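Speaker notes - Hand-held grippers from a shared workshop
Parkberg open evening, 19 March 2024

Start with the build. Two grippers, printed fingers, one marker cube each. Skip the CAD history unless asked. Cost was 217 for the pair, not counting the scrap from October. 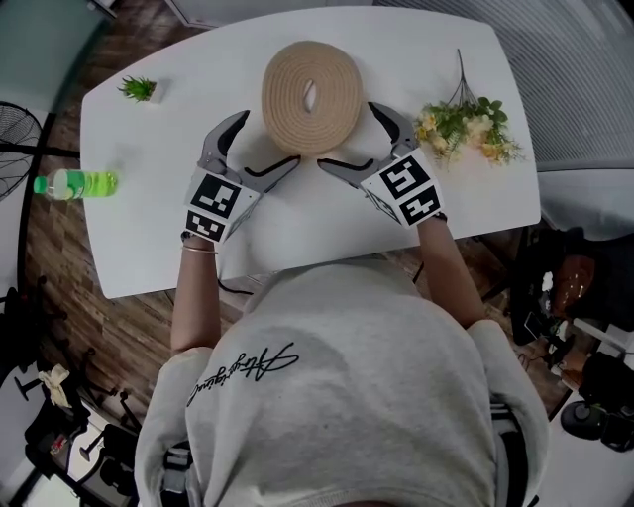 Both grippers at the table, with the rope coil just beyond the fingers.

Next, why rope. It is soft, it has ridges, and it gives under load. A rigid block hides a bad finger angle. Say that the pads took longer to get right than the fingers did. 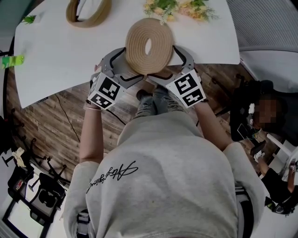 Two-handed lifts are where small errors in finger curve add up. If one side closes early, the part rotates. With the black inner pads pressed on opposite sides of the mat, the load goes through the rope edge and the oval hole keeps its shape. Pause, then give the log size: 2,424 grasps, all on the Sendgate board.

Marker cubes. Flat faces, matte print, no tape over the pattern. Tracking runs at 60 Hz.
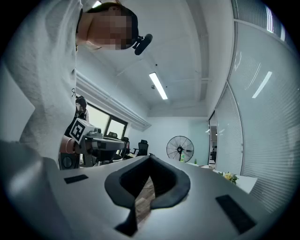 Leonilde Cardoso wrote back after the draft that the cube mount should be a separate part, with 4 screws, so a cracked one can be swapped without recalibrating the fingers. Agreed, and it is in the next revision.

Last section is single-hand holds.

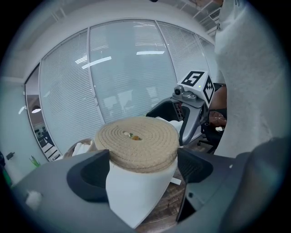

Tapered parts slide down as the fingers close, so set the grip height first. The white cone narrows toward the bottom and carries the coil on top - a good case for explaining why the left inner face is hollowed. Stop here and take questions.

Related
Loureiro pad molds, second batch
Tuvwood bench notes
Sendgate board wiring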